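Jornada de puertas abiertas en la fábrica de mostaza de Teltodow

El tren deja en Teltodow a las nueve y seis, y la fábrica abre a las diez. Entre una cosa y otra hay una panadería cerrada, un banco al sol y un cartel municipal que invita a descubrir el casco histórico, una calle con dos farmacias. La descubrí dos veces.

En la puerta nos esperaba Ludger Hagedorn, jefe de molienda, con una bata blanca y un paquete de gorros de papel. El gorro es obligatorio para todos, también para los calvos, y hay además una funda para la barba que se sujeta detrás de las orejas y que no favorece ni a los guapos. Mattes Rieger, que me había convencido de madrugar un viernes con la promesa de un desayuno que no existía, se puso la suya en la frente y la llevó así media visita.

La casa Irnon hace mostaza y poca cosa más. Compra la semilla a una cooperativa de Jidov, la limpia, la parte, la deja en remojo con vinagre y la muele entre piedras. Contado así se tarda un minuto; Hagedorn tarda cuarenta. Las piedras son su debilidad. Hay que picarlas cada 1000 horas, a mano, con un martillo que nos fue pasando para que lo sopesáramos. Una señora preguntó si no sería más cómodo usar cuchillas. Hubo un silencio y pasamos a la sala siguiente.

La sala siguiente es la de maceración y conviene entrar respirando por la boca. El vinagre se nota primero en los ojos y luego en las convicciones: yo había llegado con intención de comprar y a los tres minutos solo quería una ventana. Bernd Frerichs, el encargado, trabaja allí desde hace más de 30 años y dice que ya no huele nada, ni dentro ni fuera, y que en casa cocina su mujer por motivos de seguridad. Nos enseñó el cuaderno donde apunta cada remojo, con letra de médico. Íbamos por el lote 2571. Pregunté qué pasa cuando uno sale mal y me dijo que se vende como «rústica».
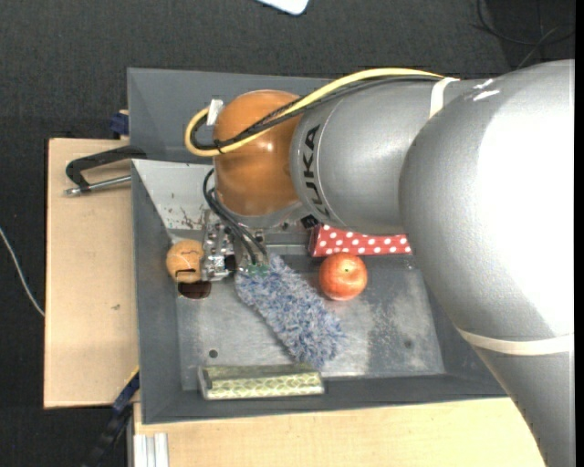 Última modificación de esta página: enero, 17:40 h

Después del vinagre viene el laboratorio, que es una habitación con azulejos, una balanza y Cecilia Boateng. Fue lo mejor de la mañana. Boateng explica el picante con un mortero y dos vasos de agua, uno frío y otro caliente, y consigue que se entienda: la semilla seca no pica, pica al mojarse, y el agua demasiado caliente lo estropea todo. Nos dio a probar las dos pastas con un palito. La del agua fría me subió por la nariz hasta un sitio que no sabía que tenía. Un niño pidió repetir y su padre le dijo que no con la mano, porque hablar no podía.

El folleto prometía «un recorrido sensorial por la historia de la casa». La historia ocupa un pasillo: etiquetas antiguas, una caja registradora, el retrato del fundador con cara de haber probado el producto. Falta cualquier explicación de por qué la mostaza dulce lleva el nombre de Abdelaziz. Hagedorn dice que fue un viajante; Frerichs, que un cocinero; en la tienda aseguran que sonaba bien.

La degustación final la dirigía Malte Görtz, de ventas, hombre de chaleco. Había seis mostazas en fila, de la suave a la que él llamaba «la conversación», y salchichas cortadas en rodajas tan finas que se podía leer el folleto a través. Görtz recomienda empezar por la izquierda. Mattes empezó por la derecha y ya no opinó sobre las demás — dijo que todas le parecían la misma, y que la misma le parecía mucha.

Alguna cosa práctica para quien se anime. La entrada es gratuita, pero hay que apuntarse por teléfono, y lo cogen solo por la mañana. El aparcamiento es pequeño y se llena con los coches de los empleados. Los baños están al fondo del patio, pasada la báscula. Los grupos son grandes y en la sala de molienda hay que ponerse delante para oír algo. En la tienda no admiten tarjeta por debajo de cierto importe, que la cajera decide sobre la marcha.

Me llevé un tarro de la de grano entero y otro de Abdelaziz. El segundo se abrió en la mochila a la altura del paso a nivel.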